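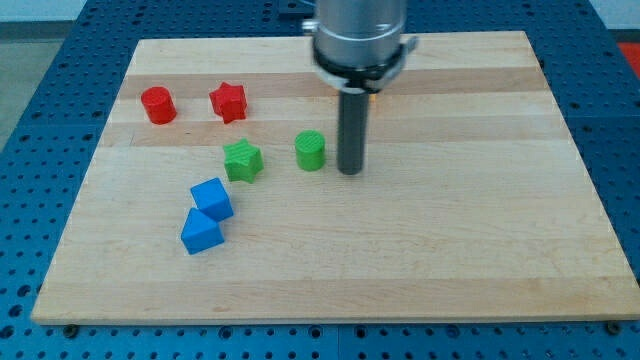 Home | Concerts | Recordings | Notes | About | Contact

A summer programme at Kendden

The chamber series at Kendden closed in August with an evening shared between the Norwegian singer Hedvig Nygård and the sarod player Jitendra Yadav. I had the pleasure of attending both the public rehearsal in the afternoon and the concert itself, and I set down my impressions for those readers who were unable to obtain a ticket.

The two musicians have performed together on several occasions, although this was their first appearance at Kendden and the first time that the complete cycle, Fava, had been given in public. Earlier audiences had heard only the opening songs. The full work lasts 67 minutes and is played without an interval, a decision with which I was at first inclined to disagree. Having heard it, I accept that a break would have done it harm. The fourth and fifth songs share a drone that is carried over from one to the next, and the long instrumental passage which follows depends on the listener still having it in the ear.

Miss Nygård sings in a low, even voice with very little vibrato. Those who know her from the recording issued by Gruvow may be surprised by how much quieter she is in a hall. She made no use of amplification until the final song, and even then it was slight. Her words were clear from where I was seated, in the second row from the back, and the printed texts supplied at the door were hardly needed, except for the two songs in her own dialect, for which a translation had been provided.

Mr Yadav's part is the more demanding of the two. He is required to accompany, to answer and, on three occasions, to lead the music into a new mode while the voice holds its note. The best of these passages came towards the middle of the evening, when he let the tempo fall almost to nothing before bringing back the melody of the first song in a lower register. There was some coughing at that point, which was a pity. He retuned at length before the seventh song, and a few people applauded in the belief that a piece had ended.

I must record one or two reservations. The lighting was changed too often and sometimes in the middle of a phrase. The spoken introduction, given at 7.30 pm, went on for longer than the audience wished, and much of what was said in it had already been printed in the programme. The closing song is also, to my ear, less well made than the rest. Its refrain is heard six times, and I should have been content with four. I understand that the performers have altered it more than once, and it may yet change before the work is recorded.

The hall was reopened two years ago after the repair of its roof and seats 64 in the gallery, with the larger part of the audience accommodated below. The sound in the gallery is drier than it used to be and suits plucked strings very well. Those who prefer a warmer sound for the voice would be advised to sit downstairs, on the left side. Access to the gallery is by stairs only.

The encore was a short song from the Rajput courts, in an arrangement by Mr Yadav, with Miss Nygård singing the refrain. It was the lightest music of the evening and was received with great warmth. A number of those present remained in the foyer afterwards, where both artists were kind enough to sign programmes and answer questions.

A recording of Fava is planned for release by Gruvow in the coming year. The first pressing is to be limited to 3000 copies. I am told that it will be made in a studio, with no audience present, and that the order of the songs will be kept as it was at Kendden. Further details of the winter series will be published on the Concerts page once the dates have been confirmed by the hall.

Print this page | E-mail this to a friend

Recent entries
Notes on the spring series at Kendden
Three new recordings of unaccompanied song
The sarod in the concert hall: a short reading list
Letters from readers, July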